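Pikholm Chore Trainer - Set-up and Operating Guide
Section 6: Checking whether a chore is ready for the machine

6.1 Purpose of this section

This section covers the rehearsal of household and light workshop chores in the Pikholm simulator before any job is passed to a real arm. It assumes that the software is installed, that a licence has been entered and that you have completed the joint calibration in Section 5.

The question most users bring to this section is a plain one: can the machine do the job yet? The simulator does not answer with a yes or a no. It gives a record of attempts, which you read against the limits in 6.7. Many chores that take a person a few seconds (pairing socks, wiping round a tap, putting odd-shaped parts back in the right tray) are still outside those limits. Others, such as moving a single rigid item from one clear spot to another, are usually within them.

Note: A chore that passes in the simulator has passed in the simulator only. Section 9 sets out the supervised trials needed before a real arm is used.

6.2 Before you start

Check the following.

- The scene file has been saved in the Jaleo format. Older scene files will open but the contact settings are lost.
- The finger model matches the fingers fitted to your arm. A mismatch of length is the most common cause of good rehearsals and poor trials.
- The hand view is switched on for each hand you intend to use. It is off by default.
- The emergency stop on any connected arm is pressed in. The simulator does not need the arm, but a connected arm may take up commands if the link has been left open.

CAUTION: Do not rehearse with a live link to a real arm. Go to Link > Status and confirm that the line reads "Closed" before you carry on.

6.3 Choosing a chore to rehearse

Break the chore into single moves. "Clear the table" is not a chore the trainer can score. "Pick up one item and put it in the tray" is. If you cannot say in one line where the item starts and where it ends, split the chore again.

Give each move one of these grades.

Grade A: rigid item, flat sides, clear space all round.
Grade B: rigid item with sloping, pointed or rounded sides, or an item close to a neighbour.
Grade C: soft, floppy, wet or hinged item, or an item that must be held while something else is done to it.

Start with Grade A, even if the job you want done is Grade C. The results from Grade A show whether the hand and the view are set up correctly, and without them a failure at Grade C tells you very little.

Laundry is Grade C throughout. Washing-up is a mix: a mug standing alone is Grade B, a stack of plates is Grade C. On the shop floor, sorting cut blocks is Grade A and threading cable is Grade C. Tools with a jaw or a hinge should be treated as Grade C even when they are closed, as they may open when lifted.

6.4 Setting the approach

The approach is the path the hand takes towards the item before the fingers close. Most failed picks are failed approaches, and they can be put right here without changing anything else.

1. Open the scene and select Rehearse > Single move.

2. Choose the item from the list on the left of the window. Items are listed by the names given in the scene file, so it is worth giving them sensible names at the start.

3. Set the starting height of the hand. The factory setting is 179 mm above the work surface. Leave it there for the first run.

4. Open the fingers fully. The fingers must be wider than the item at the height where they will meet it, with spare room on both sides.

5. Select the hand view and step the hand down until the item stands between the fingers. Compare the space on each side. Where one finger almost touches and the other has a wide gap, the hand must be moved across before closing. With a pointed item, judge the space beside the sloping faces as well as at the tip.
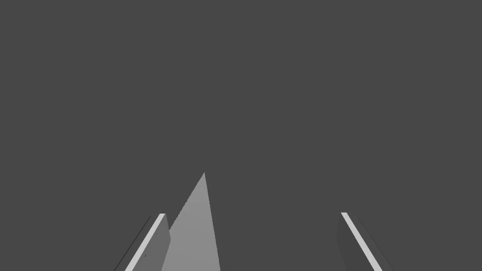

6. Press Shift hand and nudge the hand towards the side on which the space is too small. Each press moves the hand by one step. The step size is set under Options > Nudge.

7. Lower the hand again and check that neither finger passes through the item. The simulator permits overlap when contact is switched off, and a run made in that state is worthless.

8. Press Store approach.

Note: In the hand view, the lower part of a near item may lie outside the picture. Do not guess at the position of the base. Switch to the side view, or read the base position from the item panel, before you store the approach.

Note: The shades in the plain view are there to show which way a surface faces. They say nothing about grip. Grip is set for each item under Item > Contact.

6.5 Closing and lifting

1. Set the closing force to Low.

2. Press Close. The fingers stop when the set force is reached or when they meet each other.

3. Read the contact line at the foot of the window. It should report contact on both fingers. Contact on one finger only means that the item is being pushed.

4. Lift the hand by the height of the item plus a small margin.

5. Hold for the full count. The factory count is 16 seconds. It can be shortened, but slow slips are then missed, and slow slips are the ones that drop a glass halfway to the cupboard.

6. Lower, open and withdraw. Check that the item is free of both fingers before the hand moves away.

If the item tips or rides upwards as the fingers close, the sides are probably too steep or too smooth for a straight pinch. Sloping sides push the item out of the grip, and more force makes this worse. Try closing lower down. If that fails, the item needs shaped fingers, such as the Thongsuk cup pair, and should be marked "Not ready" for standard fingers.

CAUTION: Do not raise the closing force above Medium to cure a slip. The simulator will accept the setting. Crockery and thin-walled plastic will not.

6.6 Finding an item again

A person who has put something down can reach for it again with hardly a glance. The trainer cannot. After each attempt it must find the item afresh, and this takes up a large share of the time in most household chores.

1. Withdraw the hand to the starting height with the fingers open.

2. Look at the hand view. The gap between the fingers should be clear, and at least part of the next item should be in the picture. 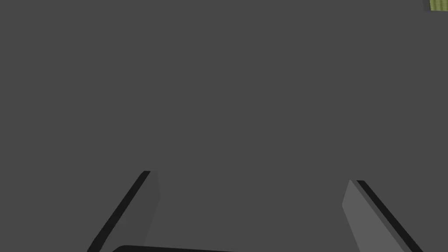 Figure 6-2. Left hand, fingers open and gap clear. Small yellow-green object at top right, only partly in view.

3. If an item shows only at a corner or along one side, press Search - Wide. The hand moves in short steps towards the item until the whole outline is in the picture.

4. If no item shows, press Search - Grid. The hand works across the surface in rows. This is slow, and it is normal for it to be slow.

5. When the item has been found, return to 6.4, step 4. Do not re-use a stored approach for an item that has been moved.

Note: A plain surface gives the trainer nothing to measure against. If the hand position drifts during a search, add a marker to the scene with Scene > Add marker, and place it clear of the working area. Printed tablecloths and scratched bench tops are less of a problem in this respect than clean ones.

Note: The left and right hand views are stored separately. A search made with one hand does not update the other unless Shared view is ticked.

6.7 Reading the results

Run each move 19 times with the item in a slightly different place each time. The Shuffle button does this for you. The results page then shows the completed, slipped, missed and stopped runs.

Ready: every run completed, no stops. Go on to the supervised trials in Section 9.

Nearly ready: one or two slips or misses, all of the same sort. Adjust the approach and run the set again from the start. Do not add new runs to an old set.

Not ready: anything else. This includes sets where the failures are few but all different, as there is then no single setting to put right.

A whole chore is only as ready as its weakest move. Where a chore has more than six moves, expect the complete run to fail at least once even if each move has passed by itself, and plan for a person to be at hand. For most homes this rules out leaving the machine to clear a kitchen alone. For a workshop it may still be worthwhile if the item, the tray and the bench stay the same all day and someone is working nearby in any case.

Record the finger model, closing force and scene version with every result. The results page does not store them unless the Drulteo logging add-on has been installed.

6.8 Common faults in rehearsal

Fault: Fingers close but the contact line stays blank.
Action: Contact is switched off for the item. Go to Item > Contact.

Fault: Contact on one finger only, every time, on the same side.
Action: Repeat 6.4, steps 5 to 8. If the fault remains, check the hand calibration in Section 5.

Fault: Item found in the search but missed on the approach.
Action: The stored approach is being used. Clear it and store a new one.

Fault: Hand view shows an even grey and nothing else.
Action: The fingers should be visible in the normal view. If they are missing, the view has been attached to the wrong joint. Select View > Reset.

Fault: Good results in rehearsal, repeated slips on the real arm.
Action: Clean the finger pads and compare them with the finger model. Worn pads should be replaced in pairs.

6.9 Saving and closing down

1. Press Save set and give the set a name that includes the grade of the move.

2. Return the hand to the starting height.

3. Close the scene before closing the program. Closing the program first may leave the scene locked, in which case see Section 11.

Section 6 last revised July 13, 2019. Replaces the February issue.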